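Session 6: Keeping the Disassembly Cell Alive

Handout for the bench course, cell B. Bring this to the lab. Bring a pencil too, as the pen on a string has been gone since October.

By now you have all watched the cell take a desktop tower to pieces and put the pieces back, and you have probably concluded that the clever part is the arm. The arm is fine. The arm has needed very little from anyone. Most of your working life with a cell like this goes into the things around it: the fixture, the fingers, the cable, and a plain text file called offsets that everyone is afraid to open. Today we open it.

First, the layout. The tower lies on its side on the slatted bench with the side panel off. The parts holder goes to its left, and both have to be where the program thinks they are. Lorum, which is what we call the control software for reasons lost with the person who named it, does not look for the holder. It remembers the holder. If you lean on the bench and shift it by the thickness of a fingernail, Lorum will go on remembering it in the old place, with great confidence.

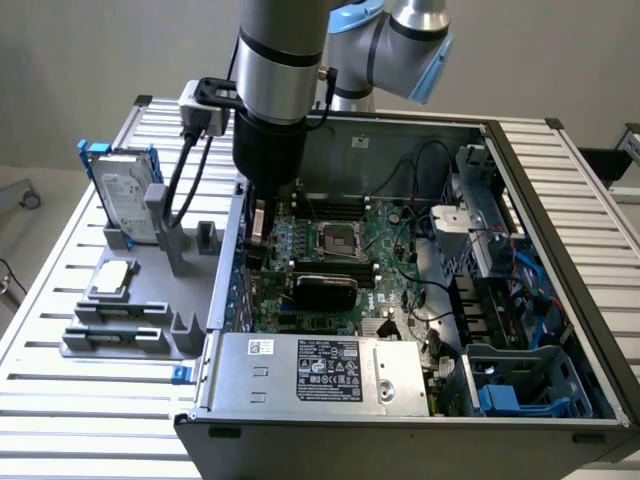
So the first job of any session is the touch-off. Jog the arm at the slowest speed to the reference point on the holder, read the three numbers off the pendant, and compare them with the last line in the log. If they agree to within a couple of tenths of a millimeter, write them down and carry on. If they don't, find out what moved before you change anything. It's tempting to type in the new numbers and go to lunch. The last group to do that had a lovely lunch and a bent memory latch.

The holder is printed, and printed parts creep. The slots for memory modules are the ones to watch. Try a scrap module in each by hand. It should go in with light pressure and stand up straight. If it wobbles, print a new holder from the Skullow folder (the latest revision, please; there's an earlier one in there with the slots backwards, kept for sentimental reasons).

Routine checks before power-up

1. Walk around the bench. Look for screws in the gaps between the extrusions. There will be screws.

2. Flex the wrist cables gently with your fingers and look for shiny spots in the jacket. Run the last joint through its full travel by hand-guiding and make sure nothing pulls tight. A cable that pulls tight at one end of the travel will work perfectly until somebody important visits.

3. Check the fingers for play. Close the gripper on the steel gauge block and try to rock it. Any click you can feel means the finger bolts want doing up again, in the order shown on the Clegg sheet.

4. Home the gripper with nothing between the fingers. The cycle counter should go up by one. Write it in the log. At the last service it stood at 3653, and the next one is due 1000 cycles after that, so you can do the sum. 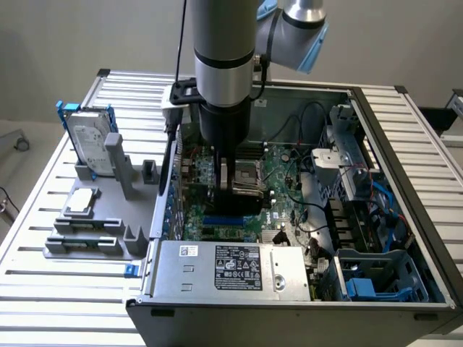

Cards, slots, and how hard is too hard

Memory modules are forgiving compared with a graphics card. A card is long, it has a metal bracket on one end that must find its place at the back of the case, and an edge connector that must find the slot, and these two do not always want to arrive together. If the program brings the card straight down, the bracket can touch first and the card tips. We bring it in slightly bracket-first, then level it in the last few millimeters.

Force limits live in the Irkness table. Please read the whole row before you edit one cell in it. The insertion limit and the abort limit are separate values, and if you raise the first above the second the arm will stop at the same place every time and you will spend an afternoon blaming the card. When an insertion aborts, do this:

- Hold position. Don't open the gripper yet.
- Look at the connector from both ends.
- Back off straight up, at slow speed, until the connector is clear of the slot.
- Repeat the touch-off before the second try.
- After a second abort, stop and get a human with a flashlight.

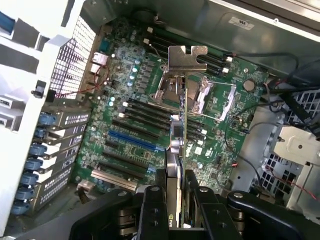
Sayaka Onishi objects to that last item and would have you stop after the first abort. Her argument is that a second try with the same numbers tells you only that the numbers are the same, and that slots wear out faster than patience does. I have left the rule as it stands, but her groups do break fewer slots than mine.

For next time: read the log from line 1578 onward and find the entry where the reference point jumps. Bring one sentence on what you think happened. "Someone bumped it" is a sentence, but I'd like a better one.

Related handouts
Session 5: Tool changes and the missing dowel pin
Session 7: Reading an error log without crying
Fault code 319 and its many causes
Fixture printing: settings and storage

Search this course
Enter keywords Go

Contact the lab desk | Copyright, course staff | Back to top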